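Wamau Garment Care Labels: a small text collection

Version notes, contents and conditions of use

What this collection is

Wamau is a collection of the short texts that are printed on care labels inside clothes. It holds 4,000 label texts, typed by hand, together with a simple table of what each text says about washing, drying, ironing and fibre content. I started it because I wanted to study how the same instruction is worded by different makers, and I could not find any collection which kept the wording exactly as it was printed, with the mistakes.

The collection is text only. There are no scans of labels in the download. If you need the washing symbols as pictures, this is not the right material for you.

Where the texts come from

The labels were read in second-hand shops, in family wardrobes and at two clothing exchanges, which in the files are called Utton and Escobedo. The Utton part is the older one and has mostly knitwear and coats. The Escobedo part has more summer clothes and children's clothes. A third part, named Kallska, was added in June and contains 554 labels from work clothes, mostly aprons, overalls and kitchen jackets.

No label was removed from a garment. We read it where it was sewn and typed it on the spot, and later a second person compared the typed text with a note made on paper. When the two did not agree, the entry was marked and not corrected by guessing.

What is in the download

labels.csv – one line for each label, in the order in which they were typed
fibres.csv – the fibre content, split into separate lines for each material
wording.txt – a list of all different phrases, sorted by the alphabet
unclear.csv – the entries where one or more words could not be read
changes.txt – what was changed between versions

The files are saved as UTF-8. Please check this when you open them in a spreadsheet program, otherwise the accented letters will be spoiled and you may save them spoiled without noticing. This happened to me with version 1, and I had to type a good part of the Spanish and Portuguese labels again.

The columns in labels.csv

id: a number that never changes, also when the entry is moved or corrected
part: Utton, Escobedo or Kallska
garment: one plain word such as sweater, shirt, coat, apron
text: the label text as printed, with line ends shown by a vertical bar
languages: the languages on the label, in the order they appear
wash: the highest washing temperature in degrees Celsius, or "hand", or "no"
dry: "line", "flat", "hang", "tumble", "no tumble" or empty
iron: "low", "medium", "high", "no" or empty
sure: "yes" if both readers agreed, otherwise "no"

An empty field means that the label says nothing on this point. It does not mean that the thing is allowed. I ask you to be careful here, as two people who used version 2 had counted every empty field in the column "dry" as permission for the tumble dryer, and their tables were wrong in consequence.

About the wording

Of all the entries, 1,346 have English as the first language. In these the most common phrase for wool is "dry flat", but there are many others which mean the same: "lay flat to dry", "dry on flat surface", "reshape and dry flat", and also "dry flatly", which I have kept. The advice not to hang a knitted garment is seldom printed as a separate sentence. Most makers seem to trust that the reader understands it from the word "flat".
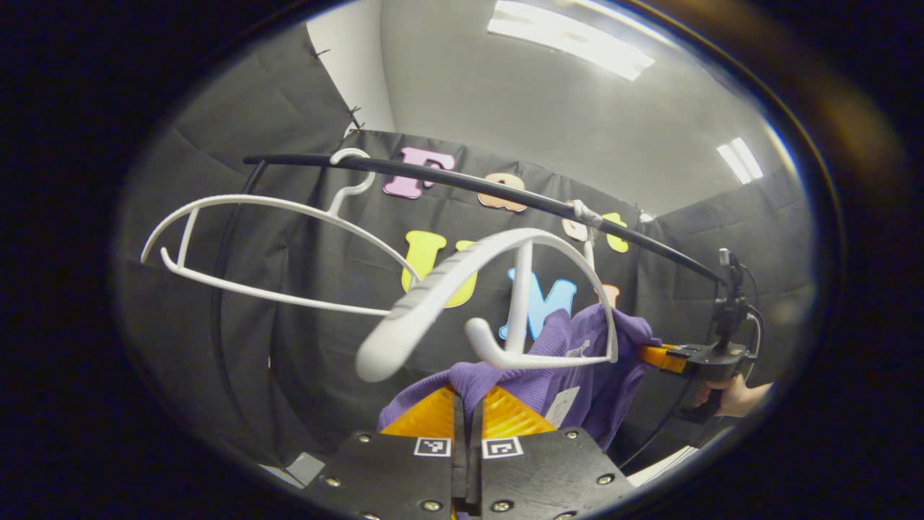

For cotton and mixed fibres the picture is less regular. Some makers write "hang to dry", some "line dry", and some "drip dry", and these three are different in the standards but on the labels they are often used as if they were one. In the column "dry" I have put "line dry" under "line", and "hang to dry" and "drip dry" both under "hang". If you do not agree with this decision, the column "text" allows you to make your own.

Negative instructions are written in many ways. "Do not bleach" is normal, but you will find also "not bleach", "no bleach" and "bleach not". I did not mark these as errors. A label is a very small space and often it was translated by somebody who had only the list of phrases and not the garment before him.

Some labels give two instructions that cannot both be followed, for example "hand wash only" and below it "machine wash 30". For such cases the column "wash" takes the milder one. The full text remains as it was.

How the reading was done

Most of the typing was done by Apolinar Pacheco and me, usually on a Friday, after the shops had closed and the light was still good. Labels which have been washed many times become pale, and the small letters go first. For these we used a magnifying glass and a lamp held from the side. If after this a word was still not clear, we typed a question mark for each letter which was missing, and the entry was copied to unclear.csv.

White satin labels were the hardest to read and black ones with white thread the easiest. Printed labels made directly on the cloth, without any tag, are in the collection only when the full text was there.

What is not in the collection

Brand names, shop names, sizes and prices were left out. Article numbers and factory codes were left out also – they are long, they are easily typed wrong, and they were not needed for the study of wording. Labels only with symbols and no words at all are not included. Names written by hand on a label, as parents do for school clothes, were never typed.

Known problems

In the Escobedo part, the word "polyamide" was in the first weeks sometimes typed as "polyamid" in English texts. I believe I found all of them, but I am not certain.

There are 3 entries with the same text and the same garment which may be the same piece of clothing read twice. They are left in and noted in changes.txt.

The Kallska part is not balanced. Nearly all of it comes from kitchens, therefore high washing temperatures appear there more often than in work clothes in general.

Conditions of use

You may use the collection for study, teaching and your own programs, also paid ones. Please name Wamau and the version number. If you correct an error, I would be glad to receive the id of the entry and your reading of it, and I will put it in the next version after it has been compared with the paper notes.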